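Início | Índice temático | Artigos | Glossário | Entrar
Categoria: Robótica › Aprendizagem por demonstração

Coleta de demonstrações em simulação

A coleta de demonstrações em simulação é o conjunto de procedimentos pelos quais se produzem, dentro de um ambiente virtual, exemplos de execução de uma tarefa destinados ao treinamento de um sistema de aprendizagem. Cada exemplo, chamado demonstração ou episódio, registra ao longo do tempo o que o robô percebe e o que o robô faz. Um conjunto de episódios serve de base para métodos de imitação, em que um modelo aprende a associar observações a ações sem que a tarefa seja programada passo a passo.

A prática é usada sobretudo em manipulação: pegar, deslocar, empilhar, abrir, fechar e encaixar objetos. Cozinhas virtuais são um ambiente comum, pela variedade de objetos pequenos e pela presença de superfícies, gavetas e recipientes em posições que mudam pouco de um episódio a outro.

Origem e contexto

A imitação de movimentos por robôs precede o uso de simuladores. Nos primeiros sistemas industriais, um operador conduzia o braço pela mão e o controlador gravava as posições das juntas, que eram depois reproduzidas sem alteração. A reprodução falhava quando a peça estava fora do lugar. Os métodos de aprendizagem procuraram generalizar a partir de várias gravações, e isso elevou a quantidade de exemplos necessária.

A simulação entrou no processo por razões de custo e de repetição. Um episódio virtual pode ser reiniciado em segundos, não desgasta equipamento e não exige que alguém recoloque os objetos à mão. Pode também ser gravado uma vez e renderizado depois com outra iluminação, outra textura ou outro ponto de vista, desde que o estado completo da cena tenha sido guardado.

Composição de um episódio

Um episódio costuma conter os seguintes registros:

- imagens de uma ou mais câmeras virtuais;
- posições e velocidades das juntas do braço;
- abertura da garra;
- posição e orientação de cada objeto;
- ação enviada ao controlador a cada passo;
- uma frase curta com a instrução da tarefa.

A posição dos objetos é conhecida com exatidão no simulador, mas em geral não é fornecida ao modelo durante o treinamento. É mantida para o cálculo do sucesso e para a geração posterior de variações. A frase de instrução pode ser única para toda a tarefa ou escrita em várias formas equivalentes.

A frequência de gravação varia. No conjunto Bruvon, descrito adiante, as ações são registradas a 20 passos por segundo, e as imagens acompanham a mesma frequência. Frequências mais altas aumentam o volume dos arquivos e tendem a produzir imagens quase idênticas em sequência.
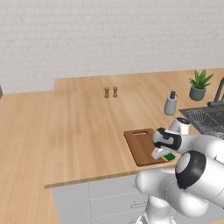 Cena de cozinha simulada, com a garra abaixada sobre uma esponja na tábua de corte.

Preparação da cena

Antes da coleta, define-se a parte fixa do ambiente e a parte variável. A parte fixa inclui bancadas, pia, armários e paredes. A parte variável inclui os objetos a manipular e, com frequência, objetos que não participam da tarefa, chamados distratores. Um vaso de planta ou um dispensador de sabonete pode estar na bancada apenas para que o modelo aprenda a ignorá-lo.

A posição inicial dos objetos é sorteada dentro de limites. Limites estreitos facilitam a coleta e produzem modelos frágeis; limites largos exigem mais episódios e geram posições em que o braço não alcança o objeto, as quais precisam ser descartadas antes da gravação. O sorteio é controlado por uma semente numérica, guardada com o episódio, para que a mesma disposição possa ser recriada.

As propriedades físicas são definidas objeto por objeto. Massa e atrito bastam para corpos rígidos, como uma tábua de corte ou um saleiro. Uma esponja é mais problemática, por ser deformável. Na maior parte dos ambientes ela é tratada como corpo rígido com atrito elevado, o que simplifica o cálculo do contato e dispensa a simulação da espuma. A consequência é que a garra encontra resistência mais cedo do que encontraria com uma esponja real, e a força aprendida no ambiente virtual não se transfere sem ajuste.

Formas de obtenção

Teleoperação

Uma pessoa comanda o braço virtual por meio de um dispositivo de entrada: teclado, mouse tridimensional, controle de realidade virtual ou um braço menor com a mesma geometria. É a forma mais lenta. Os movimentos resultantes contêm pausas, correções e trajetórias desiguais, características que alguns autores consideram ruído e outros consideram informação útil sobre como recuperar um erro.

Um operador sem experiência costuma passar por um período de treino cujos episódios são excluídos. A profundidade é a dificuldade principal — em uma tela plana, a distância entre os dedos da garra e a superfície é difícil de avaliar, e a colisão com a bancada é frequente. Uma segunda câmera virtual, colocada no punho do braço ou ao lado dele, reduz o problema.

Planejamento automático

Um programa calcula a trajetória a partir das posições conhecidas dos objetos. A tarefa é dividida em etapas, por exemplo aproximação, descida, fechamento da garra, elevação, transporte e liberação, e cada etapa recebe um alvo geométrico. A forma é rápida e regular. O excesso de regularidade é também seu defeito: as trajetórias são tão parecidas que o modelo treinado com elas não sabe o que fazer ao sair do caminho previsto. A correção usual é acrescentar perturbações durante a execução e gravar o retorno.

Ampliação de demonstrações

Parte de um número pequeno de episódios teleoperados e os adapta a novas disposições. Os trechos de contato são mantidos em relação ao objeto e os trechos livres são recalculados. Cada episódio adaptado é executado de novo no simulador, e apenas os bem-sucedidos são conservados. O conjunto Bruvon foi obtido assim: 54 episódios teleoperados serviram de origem para 4000 tentativas, das quais 908 foram excluídas na triagem.
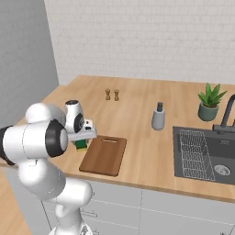 Entre a preensão e a liberação, o registro precisa conservar a relação entre a garra e o objeto. Se o objeto gira ou desliza entre os dedos, a posição de liberação calculada a partir da garra deixa de corresponder à posição do objeto. Por esse motivo, os episódios ampliados verificam a orientação do objeto em vários pontos do transporte, e não só no final.

Critérios de sucesso

O sucesso é decidido por uma função que lê o estado do simulador. Para uma tarefa de deslocamento, as condições habituais são: o objeto está dentro da região de destino, a garra está aberta e afastada, e a velocidade do objeto é próxima de zero. A última condição evita que um objeto ainda em queda seja contado como bem colocado.

Funções demasiado simples aceitam episódios indesejados. Um objeto empurrado até o destino, sem ter sido levantado, satisfaz as condições acima. Quando a instrução pede que o objeto seja pego, acrescenta-se uma altura mínima a ser atingida durante o episódio. Também se costuma verificar se os distratores permaneceram no lugar — derrubar um saleiro no percurso invalida a demonstração em alguns conjuntos e é tolerado em outros.

Triagem e anotação

Depois da verificação automática, parte dos episódios passa por revisão humana. O revisor assiste à gravação em velocidade aumentada e assinala problemas que a função de sucesso não detecta: penetração entre objetos, tremor da garra, movimentos bruscos do braço, câmera obstruída pelo próprio robô. A obstrução é comum em câmeras fixas, já que o antebraço ocupa boa parte do campo de visão quando a garra desce.

Nas diretrizes adotadas pelo grupo Lesier, em Cutville, os episódios com falha não são apagados. Ficam em um diretório separado, com um código que indica a causa, e podem ser usados para treinar classificadores de sucesso. Dois revisores examinam os casos duvidosos. A mesma diretriz pede que a instrução escrita nomeie o objeto e o destino e não mencione a posição inicial, que muda a cada sorteio.

O formato Nông, desenvolvido para a troca de episódios entre laboratórios, reserva um campo para a origem de cada demonstração: teleoperada, planejada ou ampliada. No último caso, o campo inclui o identificador do episódio de partida. A informação é importante na divisão entre treino e validação. Se episódios derivados da mesma origem aparecem nos dois lados, o desempenho medido é superestimado.

Limitações

A diferença entre simulação e mundo físico é a limitação mais citada. Ela se divide em diferença visual e diferença dinâmica. A primeira é atenuada pela variação de texturas, cores e luz. A segunda é mais resistente e envolve atrito, folga nas juntas, atraso do controlador e deformação dos materiais. Muitos projetos combinam um conjunto simulado grande com um conjunto físico pequeno, usado na etapa final do treinamento.

Outra limitação diz respeito à variedade. Um conjunto pode reunir milhares de episódios e conter uma única cozinha, com os mesmos modelos tridimensionais em posições diferentes. O número de episódios, isolado, informa pouco sobre a capacidade de generalização. Por isso as fichas técnicas passaram a indicar separadamente o número de cenas, de objetos e de instruções.

Há ainda o viés do operador. Se todas as demonstrações de origem vêm de uma só pessoa, suas preferências — o lado por onde aproxima a garra, a altura do transporte — são repetidas em todo o conjunto ampliado.

Ver também

Aprendizagem por imitação
Teleoperação
Aleatorização de domínio
Planejamento de movimento

Este site utiliza cookies para melhorar a navegação. Ao continuar, você concorda com a nossa política de privacidade. Aceitar | Configurar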